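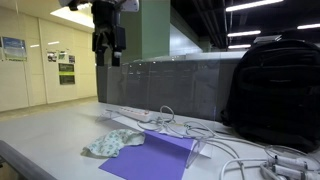 Gripper open over the bench, with the floral cloth in a heap.

Robot club gallery, September 2021

I was asked to put up a gallery for the student manipulation project at Grelledbridge, on the understanding that I would be nice about it. I will be fair, which the students said they preferred.

The project is called Nivine. The plan, written in March, was for a robot to pick up a piece of cloth, lay it on a sheet of paper and fold it in half. The plan gives this one paragraph. It gives two pages to what the team might do afterward with shirts.

About the picture at the top. A gripper with two straight fingers was built for blocks and boxes, things with sides. Cloth has no sides. It has folds, and which fold you grab decides whether you get a corner or the whole lump. The team's answer is to let the software choose the fold. My question at every meeting has been how it knows, and I have yet to hear the same answer twice.

The purple paper is the target. I like the paper. It gives the software a strong color to look for and gives the rest of us something to judge by. Note that the cloth is already lying over one corner of it, so any claim of "cloth on target" needs a stricter rule than touching. I asked for the rule in writing and got it: all four corners of the cloth inside the sheet, or no point.

The clear stands are my least favorite things on the table. Clear acrylic is hard enough for me to see, and I would not bet on a camera doing better. There is a clear panel behind the table too, full of ceiling lights. If the pick rate changes when somebody flips a switch, we will know where to look.

Then the cables. I have said what I have to say about the cables.

Some numbers, as the club's log has them. The team logged 662 tries over the term and marked 245 as good picks. Under the four-corner rule, 109 of those ended up properly on the paper. Finished folds: 30. The poster for the Gritex student contest leads with the 245 – I would have led with the 30, which is a smaller number and a much harder one to get.

The arm code is the third version and goes by Vlad. The first two also had names, and I was told they were nearly done as well. Vlad does at least stop when it loses track of the cloth, and I count that as progress.

More pictures when there is a fold worth showing.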